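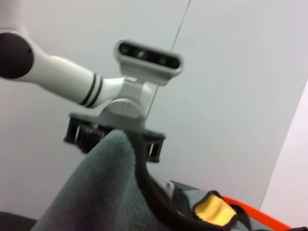 Nieto, a household product review service, is asking shoppers to hold on to their money before buying a "never wipe again" coating for white surfaces. The service has finished a review of four spray-on coatings sold for glossy white plastic and enamel, and it does not think any of them should be sold with that promise. Glossy white is the finish these products are aimed at, and a smooth white cylinder with two thin navy stripes around it makes the coating's job look easy. The trouble usually begins farther along, at the curved housings, the places where one part meets the next, and the face with one tiny screw set in it. Sellers tend to demonstrate on a flat tile.

The review was led by Macarena Robles, who runs surface care testing at Nieto. Her team applied the coatings in four homes and left them in ordinary use for two months, on refrigerator doors, bathroom shelves, light switches and the plastic bodies of small kitchen appliances. Next to each coated patch they kept an uncoated one, cleaned with dish soap and a damp cloth.

"I would have been glad to find one that worked as the label says," said Robles. "I have a white refrigerator and I am tired of it. What we saw was a surface that looked good for a while after being sprayed and buffed. Buffing a dirty door with a clean cloth will do that with or without the spray."

The claims on the labels deserve a closer look than they usually get. Skivalier, the most expensive coating in the review, says it "repels everyday life." Nieto asked the seller which parts of everyday life had been tested and received a brochure. The brochure shows a drop of water rolling down a tile. Water is seldom what people are trying to get off a refrigerator handle. Cooking grease and hand lotion are more common, and neither is mentioned.

Nener, a cheaper spray, advertises protection for "up to" one year. Those two words cover a great deal of ground. The small print on the back asks the buyer to reapply the product after any cleaning with soap, and a white surface in a working kitchen gets cleaned with soap quite often. Robles's team followed the directions and found they were spending more time on the coated patches than on the plain ones.

Idside was the best behaved of the group. It went on evenly, did not smell strongly and left no streaks on flat enamel. It did leave a faint haze in tight corners and next to seams, where a cloth could not reach to buff it out. Nieto would not call it a bad product. It is an acceptable polish with an unacceptable slogan.

The fourth coating was withdrawn from sale by its maker while the review was going on, and Nieto has left its name out of the published results.

None of the sellers would share the tests behind their claims. Each said the information was confidential. Nieto accepts that a formula can be a trade secret, but has trouble seeing why the result of wiping a door should be one.

Nieto decided to look into the coatings after receiving 965 messages from readers. Many had bought one after watching a short online video, and a good number asked whether they had applied it wrong. The service's view is that a product sold as effortless should be hard to apply wrong.

For households with white appliances, shelving or trim, the service offers the following advice, all of it dull:

Use a soft cloth with warm water and a little dish soap, then dry the surface.
Clean seams and screw heads with a cotton swab or an old soft toothbrush.
Keep abrasive pads away from gloss. Scratches hold dirt and cannot be wiped off.
Do not expect any spray to reverse yellowing in old plastic.
Before paying for a coating, ask the seller what it was tested against, and for how long.

Readers who already own one of the coatings do not need to throw it out. Used as a polish on flat areas, it should do no harm if the label allows for that surface. Anyone promised a refund by the seller should ask for it in writing.

The full review, with notes from each home, is available free to Nieto readers. A second review, covering sprays sold for glass shower doors, is planned for December. Makers who wish to send in their test data ahead of time are welcome to do so.

Press contact: Macarena Robles, Surface Care Testing, Nieto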